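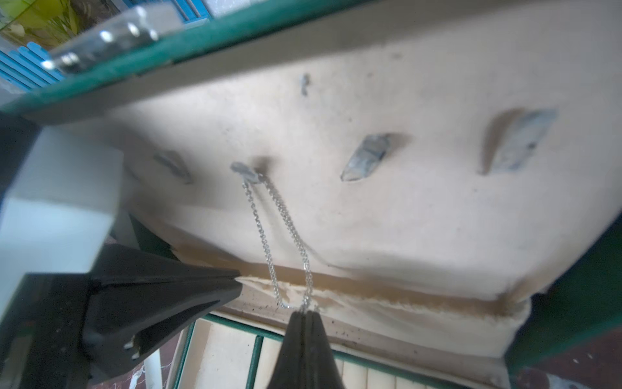 Garg's fingers and the silver chain. Five crystals in that foam and it had to be the one with the chain on it.

Garg and the jewellery box

2 December 2024

So I promised an update on the arm back in June and then went completely quiet, sorry. A few of you wrote to ask whether I'd given up. I hadn't! I'd just got stuck on the gripper for months, and a post saying "still stuck on the gripper" didn't seem worth anybody's time, mine included.

Quick catch-up for anyone new. Garg is the arm I've been putting together at home out of a second-hand Vorkina kit and whatever else I could get hold of. The name came from the noise the shoulder made the first time I powered it up. (It doesn't make that noise any more. It makes a different one.) The kit was missing its gripper when I bought it, so everything past the wrist is my own doing, and that's the bit this post is mostly about.

The first set of fingers were flat paddles. Lovely on a tennis ball, fine on a mug, hopeless on anything thinner than a pencil. They'd close with a little gap at the tips because I'd mounted them very slightly out of true, and I spent weeks blaming the motor for it. Ward Cuypers, who has the bench opposite mine at the Cleltwood workshop on club nights, held the thing up to the light and said "your fingers don't meet, mate", and handed it back. Weeks!

The new ones are black, pointed, and much more serious looking. They narrow towards the end so they can get down in between things, and they close flat against each other all the way along, or they do when I've done the screws up properly. I went through more versions than I care to admit. The faceted sides aren't there for any clever purpose, by the way, I've had two emails asking. I drew them like that because curves take me ages in the software and I wanted to go to bed.

The driver board is a Vikia, bought in a hurry after I cooked the original. It reads the finger position as a plain number and on my setup fully closed comes out at 3808. I know this number better than my own phone number now. If it stops at 3808 the fingers have shut on nothing. If it stops short, there's something between them, in theory. With a mug the difference is huge. With a thin silver chain it's so small that it gets lost in the slop of the gears, so the arm has no idea whether it's got hold of the chain or is proudly carrying a pinch of air across the room. I'll come back to that.

Why a chain at all? Well, I was bored of blocks. Everybody's arm moves blocks. I wanted something fiddly, with bits that dangle and bits that are soft, and a lid to deal with as well, and I remembered the old green jewellery box at the back of the wardrobe. Cream lining, padded, a proper little clasp on the front, and in a pretty sorry state if I'm being kind about it. The lining's gone brown along the seams and there are specks all over it. It isn't worth a thing, so I don't mind if it gets poked, and it has been poked plenty.

The crystals are a handful I've had for ages, pale bluish points in different sizes, and I stuck them upright in the foam so they'd stay put while I worked. They lean all over the place, as I did it by hand with a cup of tea in the other one. The job I set myself was: get the chain off its crystal, put the crystals away, shut the lid. I thought it might take an evening. I'm laughing as I type that.

The chain first. It's looped over one of the small ones, so it hangs down the foam in two strands that come together at the bottom. My first plan was to grab the loop where it goes over the crystal. Bad plan. The tips caught the crystal before they got anywhere near the chain, and the crystal came out of the foam with the chain still on it and both went on the floor. And it's a marble floor, dark red with white veins running everywhere. You try finding a thin silver chain on that on your hands and knees. I now put a towel down when I'm practising that move, which I should have thought of before and not after.

Second plan was to take hold lower down, where the strands meet, then lift and go over the top of the crystal in a sort of rainbow shape. Much better! If you come in from below the chain has nowhere much to swing to, and with both strands in the pinch it doesn't slide through the tips as easily. The catch is the bottom of the foam, where there's a ragged torn strip. The links love getting into those fibres. I could trim it with a craft knife and I've been told to, but I've got stubborn about it now and want Garg to manage with it as it is.

Back to the pinch problem, then. I tried closing harder, which made the fingertips bow and let the chain drop through underneath. I tried a bit of rubber on the tips, and the chain stuck to the rubber and wouldn't come off when the fingers opened, so I'd swapped one problem for its twin. What has worked best so far is dull as anything: slow down. I cut the closing speed to 56 on the Vikia's scale, where it used to be 82, and the whole thing calmed down. The links seem to have time to settle flat before the fingers finish. Aleksandra Chmielewska suggested that in the comments under my last post, and I replied quite snippily that speed couldn't possibly matter for something that light. Aleksandra, I take it back, and I owe you a pint or a packet of fingers, whichever you'd like.

I still can't tell from the number alone whether the chain is held. For now I lift a little, stop, and look. It's cheating and I'm fine with it.

Then there's the lid, which I'd assumed would be the easy part, silly me.
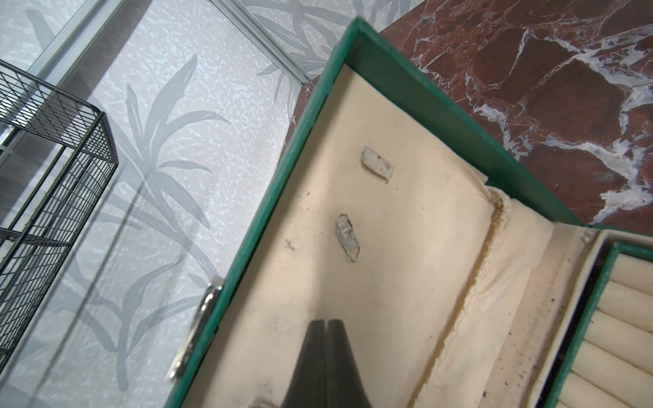
Lid open, fingertips over the lining. You can see what I mean about the stains.

The lid has a silver clasp sticking out past the edge, and when the box is open that clasp is right where I want to bring the arm in. I clipped it twice and both times the entire box turned round on the marble like a curling stone. There's no weight in it, and the floor is slippery. I've tried a square of that bobbly mat stuff you put under rugs and it helped a fair bit, though it does make the box sit ever so slightly higher, and then all my heights are out and I have to go round and teach them again. Everything in this hobby is connected to everything else and it drives me up the wall.

Closing the lid means getting under the rim and lifting it up and over, and the padded part by the hinge pushes back. It's puffy and creased and it wants to stay how it is. Too gentle and the lid rises a bit, thinks about it, and flops down again. Too firm and off goes the box across the floor. I've had it shut properly a few times, with me kneeling next to it whispering encouragement, but I couldn't call it reliable.

The other nuisance is those clear plastic tabs on the inside of the lid. I'd honestly forgotten they existed. They're see-through and a bit bent, and one of them catches the light, and if the fingers drag across the lining on their way past, they snag. I've pulled my approach path out to one side to miss them. I'm not going to take them off, for the same pig-headed reason I'm not trimming the foam.

I also had a go at the ring rolls, the padded ridges in the base, thinking I could stand the smallest crystal in one of the gaps. The pointed fingers slip down between the rolls beautifully, and then there's no room to open them and let go. So they come back up still holding it. I sat and watched it do this over and over one evening and laughed until I had to go and have some water. The answer is probably to let go a touch higher and allow it to drop, but I've not got round to trying.

Money, as somebody always asks. The arm and the new gripper together have cost me more than 1000 pounds by now, spread over a long time, and I've stopped adding it up properly. The fingers themselves were pennies. It's the things you break on the way to the fingers.

A few odds and ends before I stop. The elbow wants a new belt. I've moved the cables inside the sleeve at last and they don't catch on the wire basket any more (that basket is staying where it is, it's got nowhere else to live). Someone asked for the drawings of the fingers and I'll put them up once I've fixed the screw holes, which are currently too tight and will split the part if you're heavy-handed. Ask me how I know. And if anyone has a decent way to feel something as thin as a chain without spending a fortune on sensors, please leave it in the comments, I'll try more or less anything that doesn't involve more rubber.

Next time I'd like to get the big crystal out, the long milky one with the dark bits in it. It's at a daft angle and I've been avoiding it.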